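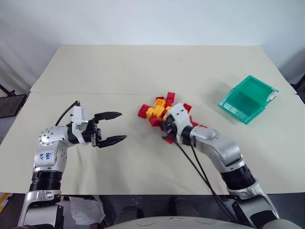 How do you sort a giant pile of toy blocks without losing a whole weekend to it? Start with the two colors you have the most of, get those into bins, and leave the odd pieces for another night.

That's where I've landed, anyway, after a December of block tidying that got a little out of hand. It started when I picked up a used lot from the Vakcombe swap shop, 785 pieces for 26 dollars, and I was so pleased with myself I practically skipped to the car. Then I tipped it all out at home and just stood there for a bit.

First I tried sorting by shape. Don't! You spend all your time squinting at studs and asking yourself if a two-by-three is really different enough from a two-by-four to deserve its own tub (I had eleven tubs going by nine at night, and one of them was a salad bowl). Color is so much faster. Red and yellow are what I've got the most of, so those come first, and anything still stuck together gets pulled apart as I go.

A few things I'd pass on. Use a pale table if you've got one, because the bright pieces really pop against white and you stop missing the little ones. Get see-through bins - I love a green one, but any tint will do as long as you can tell what's inside without prying the lid off. And keep the bin close to the pile! I used to have mine over on a chair and I swear half the blocks ended up under the radiator.

For the stubborn pairs, the flat thin ones that clamp together like they've been glued, I use a plastic wedge thing from Kaswood. It was cheap and it has saved my fingernails. My teeth too, if I'm being truthful.

Next up is washing. I'm planning on lukewarm water, a squirt of dish soap and an old mesh bag, then everything spread out on towels overnight. I've also got 37 wheels with no axles, so if anybody has a spare bag of axles sitting in a drawer, leave me a comment and I'll happily trade you some windows.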